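Table centerpiece

A table centerpiece is an ornament placed on a table, usually near the middle, as part of its decoration. Flowers are the most common kind. Others include bowls of fruit, candles and small figures.

Vases

A centerpiece on a dining table is normally kept low so that people seated across from each other can talk. Tall arrangements are put in slender vases, which take up little room, and are more often found on side tables, in hallways and on landings. A narrow vase tips easily when the stems are heavy, and sand or gravel is sometimes poured into the base.

Artificial plants

Artificial plants are used where there is little daylight or where watering is a nuisance. Leaves are commonly made of polyester fabric or molded plastic over a wire stem. Round flower heads, such as those of alliums and globe amaranth, are popular subjects - they hold their shape well and need little arranging. Dust is removed with a soft brush or a damp cloth. Colors fade in strong sun, purples and pinks often first.

Tablecloths

The cloth under a centerpiece is often plain or lightly patterned. Printed daisies and other small flowers are common on cloths for everyday use, and pale grounds are usually chosen with pastel arrangements.

See also: Floral design, Tablecloth, Vase

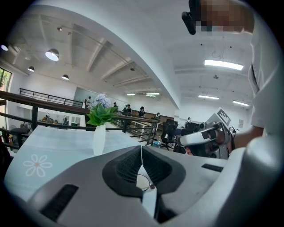 Artificial plant with pale purple flower heads in a white vase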